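Rivach Releases Results on Teaching Robots Two-Handed Household Tasks

Policy trained on demonstrations from hand-held grippers places shoes on a rack without any robot data

2018-10-28

Rivach, a robotics research company, today released a technical report on a method for teaching two-armed robots to tidy household items. The method, named Plilto, learns from recordings of people doing the task with a gripper held in each hand. No robot is needed while the recordings are made.

The report covers one family of tasks in detail: picking up a pair of shoes from a table and setting them on a small two-tier rack. Rivach's research group collected 3,000 demonstrations of the task. After filtering, they were used to train a single policy that was then run on a two-armed robot at the company's lab.

In testing, the robot was given 754 trials. A trial counted as a success only if both shoes ended up on the rack, side by side and with the toes pointing the same way. Plilto completed 81 percent of trials under that rule. A baseline trained on the same number of demonstrations, but without the method's alignment step, completed 52 percent.

"Shoes are harder than they look," said Nestor Marquez, who leads the project at Rivach. "A soft shoe changes shape when you touch it, and two black shoes next to each other are difficult for a camera to separate. We picked the task for those reasons."
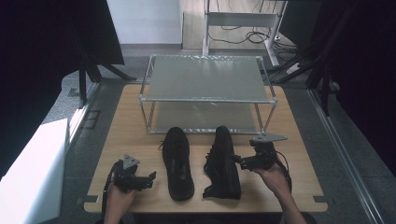
The alignment step is the main technical contribution of the report. When a person works with two grippers, the hands rarely move at the same pace. One hand often waits while the other corrects a grasp. Earlier approaches treated the two hands as one stream of motion, and the resulting policies tended to copy the waiting as well as the work. Plilto splits each demonstration into short segments for each hand and learns which segments depend on each other. Segments that do not depend on each other can be sped up, slowed down or reordered during training.

The report also looks at how much variety in the demonstrations matters. The group used 19 pairs of shoes in training and held back several others for testing. Success on pairs the policy had not encountered was nine points lower than on familiar pairs. Most of the difference came from soft shoes that folded at the heel when gripped. Boots were left out of the study, as they did not fit between the shelves of the rack.

Demonstrators were asked to start from many different layouts. In some, the shoes were placed neatly together. In others, a shoe was tipped, turned around or left partly under its mate. The group found that removing the untidy starting layouts from the training set hurt results more than removing the same number of neat ones.

Collecting the data took 33 working days. People new to the grippers were given a short practice period before their recordings were kept. The report includes the practice instructions and the checks used to discard bad recordings, such as those where a gripper's position was lost for part of the motion.

"We want other labs to be able to repeat this," Marquez said. "A lot of the time goes into small decisions about what counts as a good demonstration, and those usually get left out of the write-up."

The report lists several limits. The policy does not recover well when a shoe falls to the floor, and in those cases an operator ended the trial and it was counted as a failure. Laces caught in the gripper jaws were another common cause of failure. The rack stood at the far side of the table in every trial, and the group has not tested the policy with the rack in other places. The robot also worked more slowly than the demonstrators, taking more than twice as long on average to finish.

The work was carried out with Tuletti, which developed the motion tracking software, and Nic Aodha, an engineering firm that built the robot's wrist mounts. Both will continue with the project in its next phase, which adds folded clothing and kitchen items to the set of tasks.

The report is available from Rivach on request. The training code and a portion of the demonstrations will be released in November under a license that allows research use.

About Rivach

Rivach develops learning methods for robots that handle everyday objects. The company works with research groups and equipment makers on data collection, policy training and evaluation.

Media contact: Rivach Press Office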